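Notebook > Drodcombe > Gripper trials

Last updated: 08/01/2022

Back at Drodcombe after the break, and back to the same question I left in December, whether the Vesumen fingers are any better than the Essien ones or just newer. The Vesumen brochure says they will pick up "any flat part with a lip". I have read that sort of sentence before. The Essien brochure said much the same and we all know how that went with the lids.

Spent the first hour on mounting. The new fingers are longer than the old ones, so every taught height was wrong and I had to drop the speed right down and creep up on the bench. One bolt on the left adaptor wouldn't seat. Swapped it for one out of the Essien box and it went in fine, so I don't know what to make of that. Then the usual business with the cable on the right arm, which I still don't like. It wants a proper clip and a shorter run before anybody lets this thing go at full speed.

Trays today, no lids. Two arms, one tray, pinched by the rims from either side. 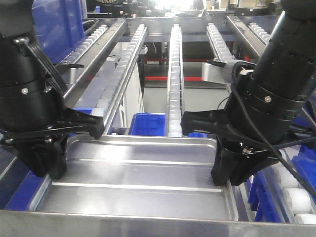
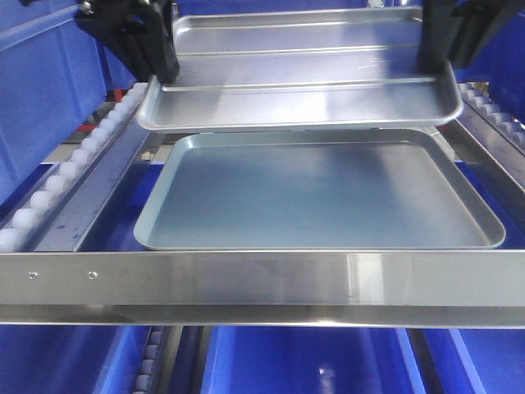 I ran 121 lifts with the Vesumen pair and lost four. That sounds good until I look at my notes and see that three of those came one after another, when I moved the stack a few millimetres to the left. So what I've measured is mostly how well I lined up the stack. The Essien pair lost more before Christmas, but they were tested by a more tired person on a worse set of positions, and I won't pretend the two columns can sit side by side. If I want a fair comparison I have to put the old fingers back on and run the same positions again. Not looking forward to that - the adaptor bolt for one thing.

What I will give the new ones is the tip. It's blunter and it doesn't skate along the rim the way the old one did. What I won't give them is the grip force reading, which wandered all afternoon. I closed both sides on the same tray twice over with the same setting and got two quite different numbers. Either the sensor is rubbish or the controller is rounding in some odd way. The manual spends over a page on how to change the colour of the graph and a line and a half on calibration.

Also the two arms don't close together. The right is a touch late, every time, and the tray gets nudged before it's held. It was like that with the Essien fingers as well so I can't blame the fingers for it. I suspect the controller. Fladham swear theirs doesn't do this, but Fladham only run one arm.

To do: old fingers back on, same positions, same stack. Clip for the cable. Ask Vesumen about the force reading and see if they answer this time.

Tea was cold by the time I got to it. Home after dark.

Recent entries
Essien fingers and the lid problem
Controller update, again
A day at Fladham
Why I stopped trusting the wrist camera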